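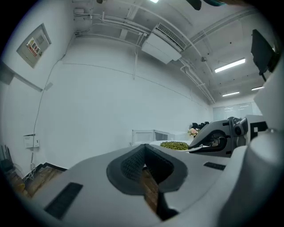
3. Building the hand-held gripper

3.1 The shop and what we had to work with

The gripper was put together over one long spring in the Zalloton shared workshop, where the two of us had bench space and a shelf of our own. We mention the place because it shaped the design more than any paper we read. The shop has a good printer, a drill press, a drawer of odd bearings, and a great many people who will stop at your bench and ask what you are making. Several of the better ideas in this section came from those conversations, and we are glad to have had them.

Our aim was modest. We wanted a tool that one person could carry through an ordinary household job, such as moving a plate of food from one place to another, with a wide-angle camera riding along so that every grasp was recorded from close to the jaw. A later arm, which we call Zamton and describe in Section 5, was to learn from those recordings. Everything in the present section concerns the hand-held part only.

3.2 Housing and jaw

The first housing was a plain box, and it was miserable to hold. Piret Raudsepp carried it for a whole evening and came back the next day with a block of modeling clay, which she squeezed, carved, and squeezed again until it sat well in both of our hands. The curved shell we use now was drawn from that clay. It is heavier than the box was — 603 grams with the camera and battery in place — but the weight sits low and close to the wrist, and people who tried both preferred the heavier one.

We cut vents into the shell after the second version grew warm during long sessions. They are larger than they need to be. We would make them smaller another time, if only to keep crumbs out.

The jaw assembly turns on a black cylindrical joint, and a square black-and-white marker is fixed near its base. The marker is there so that the jaw opening can be worked out from the video itself, without a separate encoder and the wiring that goes with one. In Figure 3 the marker can be seen beside the jaw while a white plate of green food is held out in front of it. We had worried that a loaded plate would hide the marker, and a good deal of our early effort went into moving the mount a little one way and then a little back again.

Figure 3. View from the camera on the gripper, with a plate in front of the jaw. The pale housing fills the lower part of the image; the marker is near the base of the jaw.

3.3 Living with a very wide lens

The lens takes in nearly the whole room, and it bends what it takes in. Straight walls come out as long arcs, as the back wall in Figure 3 does, and the corners of the image go dark. Ffion Kemeys wrote the small calibration program, Itum, that we run before each session. It asks the user to hold a printed grid in 8 positions and then reports whether the result is close enough to the last one to be trusted. For the first month we skipped this step whenever we were in a hurry, and we paid for it later with a batch of recordings in which the jaw seemed to open wider than its own hinge allows.

We thought about cropping the image down to the middle, where the bending is mild. In the end we kept all of it. The background tells the later stages a great deal about how the hand is moving, and pipes, ceiling lights, and chair backs make fine landmarks.

3.4 Recording

Each session ran at 60 frames per second and was stopped by hand. We asked people to carry the plate as they would at home, at whatever pace suited them, and to put it down if they grew tired. The files were copied to the Rätsep machine under the bench and checked by one of us before the next session began. Recordings with a failed calibration were kept in a separate folder and were left out of the training described in Section 5.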